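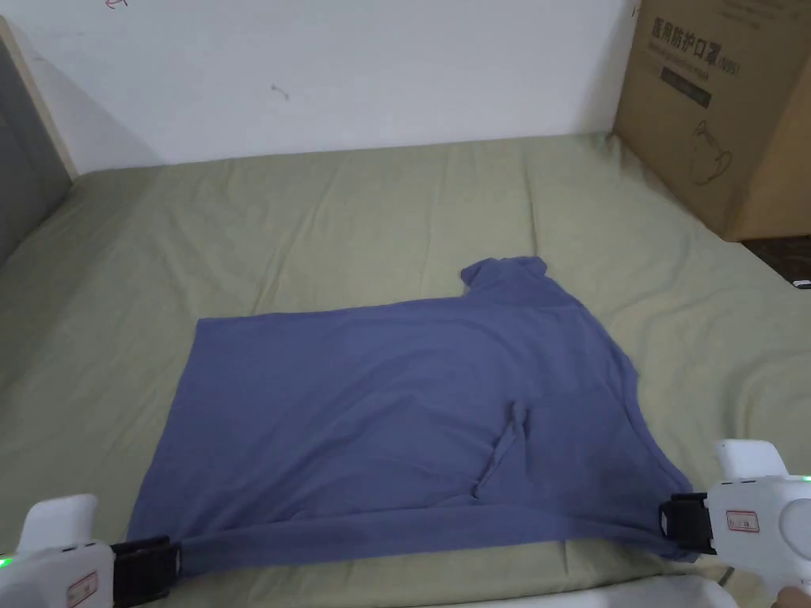

Baltach's spare-room laundry days are back, and the folding is half the fun

Wednesday, June 30, 2021

If you have a T-shirt drawer that will no longer close, you may like to know that the folding mornings at Strand, the old guesthouse on the Baltach side of the bridge, have started up again after a long and rather quiet spring. They are held in the upstairs bedrooms, where a bed made up with a plain green sheet does very nicely as a folding table, and a blue-gray short-sleeved tee spread out by its hem takes up a good deal more of it than you might expect!

The mornings run for two hours and cost nothing. Everything that gets folded goes on to the Gestska clothing shelf, which handed out 2,000 pieces last year and would dearly love to do better (T-shirts go fastest of all, in every size, and children's ones hardly touch the shelf).

The method is the usual one: lay the shirt flat, bring the sleeves in, pull the hem straight at both corners and fold up from the bottom. People do argue over the sleeves, and everyone is welcome to join in.

Bags of clean clothing can be left at the Strand side door any morning before noon. Please keep it to 3 bags per household, as the hallway is narrow.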